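Nerden 小读者栏目 第561期
人为什么要睡觉
文:Oksana Lysenko
2023年11月28日 星期二

这期写得急,稿子昨晚才动手,先说正题。

你们来信问最多的:为什么非得睡觉?能不能不睡?不睡会怎么样?猫为什么睡那么久?梦是谁放的?一个一个来。

先说睡觉的时候身体在干嘛

很多人以为睡觉就是关机。灯一关,人一倒,什么都停了。其实没停。心脏还在跳,肺还在呼吸,肚子里那顿晚饭还在慢慢消化。指甲也在长。大脑更忙,只是忙的事换了一批。

白天大脑忙着看、听、说、跑、算数学题、跟同桌抢橡皮。晚上这些活儿少了,它就开始干别的。

比如整理。白天学的东西,刚学会的时候很松散,像一堆没装订的纸。睡着以后,大脑会把其中一部分再过一遍,该留的留牢一点,没用的就慢慢淡掉。所以背课文有个老办法:睡前背一遍,早上起来在背一遍,往往比半夜硬撑着背要顺。

还有打扫。大脑干了一天活会产生一些废物,科学家发现睡觉的时候,大脑里的液体会帮忙把它们带走一部分。具体怎么带、带走多少,还在研究,不同的科学家说法也不太一样。先记住这么一句就行:大脑也要倒垃圾。

还有长个子。身体里有一种东西叫生长激素,睡得很深的时候会分泌得比较多。当然,光睡不吃饭不运动也长不高,个子还要看爸爸妈妈的个子。别指望睡一个长觉就能够到篮筐。

还有修补。膝盖磕破了,皮肤要补;踢了一下午球,肌肉累了,要恢复。白天也在补,晚上安静,补起来更踏实。

睡觉也分段

一整晚的觉不是一块平平的饼。像坐火车,一站一站过。

第一站,迷迷糊糊。刚闭眼那会儿。有人叫你,你马上就醒,还要嘴硬说"我没睡着"。有时候腿会突然一蹬,好像踩空了台阶,吓自己一跳。大多数人都有过,没事。

第二站,浅睡。心跳慢了一点,体温也降一点。外面有汽车开过去,你多半听不见了。

第三站,深睡。这时候最难叫醒。要是硬被叫起来,人是懵的,不知道自己在哪,话也说不清楚。在车上睡着,被大人抱回家放到床上,第二天完全不记得怎么回来的,多半就是睡到这一站了。

第四站,做梦多的那一站,名字叫快速眼动睡眠。名字长,意思简单:眼皮闭着,眼珠子在下面转来转去。你要是早起,可以偷偷看看弟弟妹妹的眼皮,运气好能看见鼓起来的小包在动。别去碰。

四站走完,再从头来。一个晚上要走好几圈。前半夜深睡比较多,后半夜做梦比较多。所以早上醒来的时候经常刚好梦到一半,怪可惜的。

梦是怎么回事

说老实话,还没全弄明白。

知道的有这些:做梦的时候大脑很活跃,管画面和情绪的地方都在忙,管讲道理的地方比较松懈。所以梦里你的语文老师骑着一条鱼来上课,你也不觉得奇怪,还举手回答问题。

做梦的时候,胳膊腿的大块肌肉是松的,基本动不了。这是身体的保护办法。不然梦见踢球,旁边睡的人就要倒霉了。

每个人都做梦吗?差不多都做。说自己从来不做梦的人,大多是醒来就忘了。想记住也有办法,枕头边放一个本子一支笔,睁眼第一件事就写,别先去刷牙,刷完牙就没了。画也行。画得难看也行。

噩梦呢?也正常。白天害怕过、着急过、看了吓人的动画片,晚上都可能变成噩梦。醒了喝口水,跟大人说一说,翻个身。如果老是做同一个吓人的梦,总睡不好,那就让大人带你去问医生。

盲人做梦吗?做。从小就看不见的人,梦里更多的是声音、气味、摸到的东西。有个小读者专门写信问这个,问得好。

身体里的那只钟

你有没有发现,放假的时候没人叫,到了上学的点还是会醒?气死人。

因为身体里有一只钟。没有指针,也不滴答响,在大脑很里面的地方,很小一团。它大概一天走一圈,管你什么时候困、什么时候饿、什么时候精神。

这只钟不太准,要每天对一对。拿什么对?拿光。早上的太阳光进了眼睛,钟就知道,哦,天亮了,开工。晚上天黑了,身体会放出一种东西,叫褪黑素,它是来通知的:天黑啦,可以困了。

问题来了。晚上屋里灯开得很亮,手里还抱着平板,光一直往眼睛里跑,钟就糊涂了。它以为还早。于是通知晚发了。于是你躺在床上瞪着天花板,第二天早上又起不来。

坐飞机去很远的地方也会这样,叫时差。这边太阳出来了,身体里的钟还停在家里的半夜。要过几天才能对好。有人往东飞难受,有人往西飞难受,多数人觉得往东更难受一点。

冬天早上天亮得晚,闹钟响的时候窗户外面还是黑的,所以格外不想起。不全怪你懒。等到三月,天亮得早了,会好一些。

要睡多久

婴儿睡得最多,一天里大部分时间在睡,睡一会儿醒一会儿,把大人折腾得够呛。上幼儿园的小朋友晚上睡一大觉,中午再睡一小觉。上小学以后,一般每天要睡九到十二个小时。大人少一点,七个小时以上。

每个人不太一样。有的同学睡九个小时就活蹦乱跳,有的同学要睡十一个小时。怎么知道自己够不够?看早上。叫一两声就能起来,上午上课不打瞌睡,基本够了。要叫五遍,第三节课头往桌上磕,那就是不够。

周末能不能补觉?能补一点,补不全。而且周日睡到中午,周日晚上就睡不着,周一更惨。差得不要太多最好。

不睡会怎么样

先是慢。想什么都慢半拍,球飞过来手伸晚了。然后是丢三落四,作业本在桌上找了半天,就压在胳膊底下。再然后是脾气坏,别人说一句普通的话,你就想哭或者想吵。平时觉得好笑的事也不好笑了。

老是睡不够,还容易感冒,因为身体里打坏细菌和病毒的那支队伍也累了。

还会特别想吃甜的。身体觉得没力气,就催你去找糖。困的时候饼干看起来比平时香,是这个原因。

所以千万别跟同学比谁能熬夜。这个比赛没有奖。

动物们怎么睡

这部分最好玩,可惜版面不够了,捡几个说。

马可以站着打盹。腿上有个特别的构造,能把关节卡住,不用费劲也不倒。不过真要睡踏实、做做梦,还是得躺下来一会儿。

海豚一半大脑睡,一半大脑醒着,轮流来。它要浮到水面上换气,全睡着就麻烦了。

蝙蝠倒挂着睡。脚上的筋一拉紧,爪子自己就扣住了,睡着了也不松手。

猫一天睡很久,十几个小时都不稀奇。猫是打猎的动物,抓老鼠要一下子用很大力气,其他时间就省着。家里的猫不用抓老鼠,但是习惯没改。编辑部楼下那只猫叫Tazi,我写这段的时候它在暖气旁边,四脚朝天。

海獭浮在水上睡,有时候会拿海草缠在身上,免得漂走。

鱼没有眼皮(大部分没有),睡觉也睁着眼。你家鱼缸里的金鱼晚上停在一个地方几乎不动,那就是在休息,别敲玻璃。

长颈鹿睡得很少,躺下来站起来都太费事了,脖子又长,野外还有狮子盯着。

连水母都有类似睡觉的样子。水母没有大脑!没有大脑也要休息。科学家为这个琢磨了好久。

怎么睡得好一点

几条,都不难。贴在冰箱上。

固定时间上床,周末也差不多那个点。

睡前两个小时别吃太饱。太饿也不行,喝点牛奶,吃片面包,可以。

可乐、浓茶、巧克力,下午以后少碰。里面有咖啡因,会挡住困的信号,你明明困了,身体收不到。

平板和手机睡前一小时放到别的房间去。放到枕头底下不算。

屋子暗一点,凉一点。怕黑的话留一盏小夜灯,暗暗的、颜色偏黄的那种就行。

白天多跑跑。出去跑,晒太阳。跑累了晚上倒头就睡。

床就拿来睡觉。作业、玩具、吃的,别都摊在床上。一来碎屑硌人,二来大脑会搞混:一看见床,不知道现在是该玩还是该睡。床跟睡觉连在一起,时间长了,一躺下就困。我小时候在床上摊拼图,睡一晚上脸上印着半只鸭子的形状,早上还得到处找那一块。所以睡前先收拾床,全拿走,抖一抖床单,再躺。

睡不着怎么办?别数羊也行,羊有时候越数越清醒。可以慢慢呼吸,吸气,停一下,呼气,呼得长一点。或者从脚趾头开始,想着它变软、变重,再到小腿、膝盖,一路往上。很多人还没想到肚子就睡着了。

要是躺了好一会儿还是睡不着,起来坐坐,翻翻纸书,灯别太亮。困了再回去。

几个短问题,短回答

打哈欠会传染吗?会。看见别人打会打,读到"哈欠"两个字也可能打。你刚才打了没?

为什么会打呼噜?气从鼻子嗓子过的时候,那里的软肉抖动了。感冒鼻塞的时候更容易。如果天天打、声音很大,告诉医生。

说梦话要紧吗?小孩挺常见,一般不要紧。问他问题他有时候还回答,回答得乱七八糟。

梦游的人能叫醒吗?叫醒了也不会出大事,就是他会很懵,可能吓一跳。轻轻把他领回床上去最好。

眼屎是什么?眼睛里的粘液、油和小灰尘,白天眨眼就冲走了,晚上不眨眼,就攒在眼角。洗脸洗掉。

为什么头发早上是翘的?睡觉的时候压着了,特别是没吹干就睡。弄湿重来。

为什么一趴在课桌上睡,胳膊就麻?神经被压住了,信号传得不顺。换个姿势,甩一甩,一会儿刺刺的就过去了。

小活动:睡眠记录

拿一张纸,画七行。每行写:几点上床,几点起,夜里醒没醒,记得什么梦,早上心情怎样(画个脸)。记满一个星期,看看哪天心情最好,那天睡了多久。再看看睡前做了什么。

先把床收拾出来,从今晚开始记。 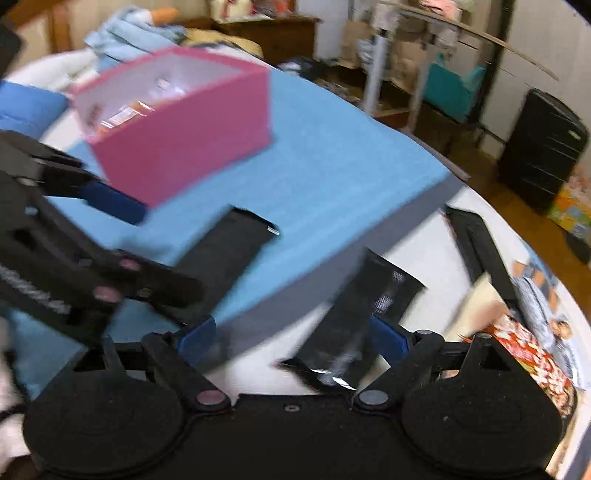
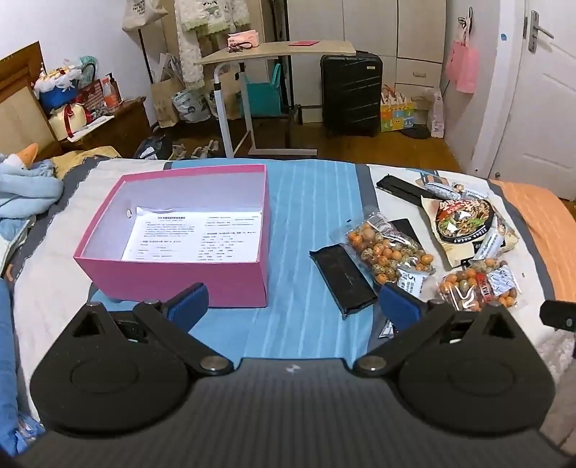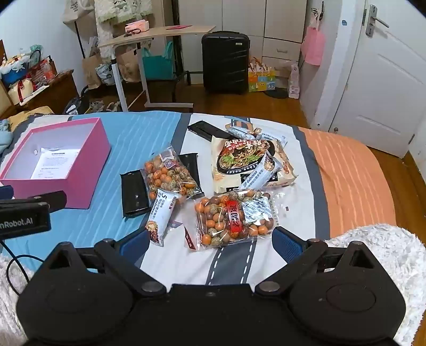
第二张:床上一个打开的粉色盒子。第三张:床上有零食。

下期讲骨头。问题继续寄过来,字写大一点,写上年级。上期答案印错了一个,第5题应该选"蜗牛",对不起对不起。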